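Trying out Stalum this month, a subscription service from Dovunari that sells ready-made simulated kitchens for testing robot arm software. Notes as I go, mostly on set-up, cost and what the grading is worth.

What you get: a counter, an arm with a two-finger gripper, a pool of small objects, and a task list in plain English. You upload your control code and it runs on their machines. Basic plan is 2,000 runs a month. Unused runs do not carry over.

Set-up was one config file and one key. The key is tied to a single machine, so our build server needed a second one. Support sorted it the same day. The manual still describes the old key format.

I used 946 runs in the first week, all on counter-top tasks. Of those, 341 were marked as failed. Each failure comes with a log, joint positions and stills from whichever views you asked for. Stills are kept until July on my plan.

Views from the pot task set, gripper view first:

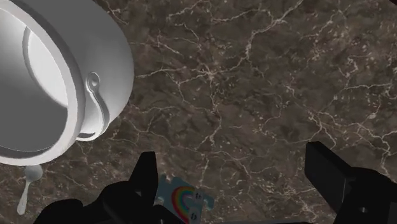
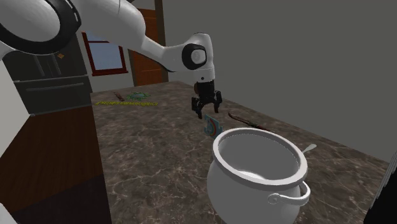
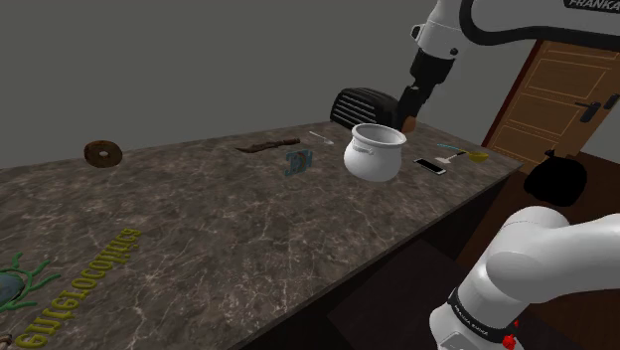
Same white pot in all three. Stone counter texture is busy, good for stressing a vision model. Small flat shapes with notched outlines are the ones I would check first if your detector was trained on plain boxes and tins.

Grading is the weak part. A run is pass or fail with no partial score. If the arm reaches the object and then stalls, it is logged the same as never having moved. You can write your own scoring script, but it only runs after the batch is done.

Tomoyo Sasaki replied that Drelano does give partial scores, per stage, but charges for each extra view and caps a batch at 5 objects. She would still pick Stalum for volume and do the scoring offline.

Fair. I had a Drelano trial last year and the cap was why I dropped it. Offline scoring works for us too, it just adds a step before anyone can read the results.

Physics: rigid objects behave sensibly at the default time step. Halving the step changed few outcomes and used up more of my queue time. Left it at default.

Next batch goes through the Mizuno plug-in, which swaps surface textures between runs. It is a separate licence. Will post the failure rate with and without it.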